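Juvwood fit-out line, progress report for October

The second arm at the Zanthorpe workshop is now on door checks full time, and what a difference it's made to the floor! It has been through 256 panels this month, and the crew no longer spend their afternoons crouched at cabinet height.

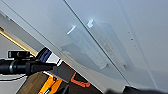 Clear plastic pieces on either side of the seam, Zanthorpe workshop.

Two of the fitters have moved across to finishing work - their own idea - and both are learning to set up the arm's runs. We've spent $3810 of the Wyss training money on this so far. Next up is the Prurkberg site, where the crew have asked to start with the tall doors.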